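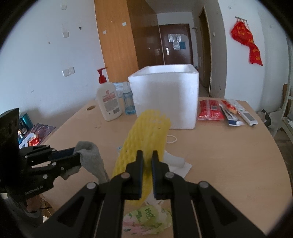
Fruit net in one gripper, sock in the other

June 7, 2020

Pads day! I've been putting this off for ages and my punishment was that it took the whole morning and a fair bit of the afternoon too. The hand grippers needed new blue liners on the fingers, the pivots needed a clean, and the count on the log sheet had got to 2,312 closes when the sheet says to change the pads well before that. My fault entirely. I kept thinking I'd do it after the next batch of objects and then the next batch would turn up.

Harish Rathore rang while I was halfway through the first one, so I did the second pivot with the phone wedged under my chin and dropped a washer into the carpet. Found it with my knee. He wanted to know if the Arkside pads were any better than the last lot and I said ask me in a week. They're a touch softer, and they go on without the awful fight with the glue, but soft wears faster in my experience and I don't want to be doing this again before October.

The method, for when I forget it: old liner off from the tip end, never from the root (it tears and leaves a strip you have to pick at for half an hour). Wipe the finger down twice. Let it dry properly. New liner on, press from the middle outwards, then close the fingers on a bit of folded card and leave it 25 minutes. I gave the second one 60 as I'd wandered off to make lunch, and I can't say it looks any different.

The pivots were worse than I expected. There was fluff in all of them, grey sock fluff mostly, which serves me right for doing so much laundry stuff last month. I ran a dry brush round each screw, put on the tiniest dab of grease and then worked the links open and shut until they stopped feeling gritty. Didn't touch the screws themselves. Last time I nipped them up "just a bit" the fingers went stiff and stopped meeting square, and Shabnam Mohmand had to talk me through undoing it over a very bad line.

Then the fun part, trying them out on the table. I like a foam fruit net for this - it's so light and squashy that if the pads are sitting crooked it skews off to one side as you close. And a sock for the other hand, thin fabric being the thing that slips first when a liner hasn't stuck down flat. After those I want to go through the toothbrush and the toothpaste, and the remote, which is slippery in its plastic and always the one I moan about. The rubber band can wait. I hate the rubber band.

Still on the list: the cable on the left one wants a better clip where it comes near my hand, and I need to start the log sheet again from nothing. I also owe Shabnam the old pads in an envelope, she wants to see how they've worn. Must find an envelope.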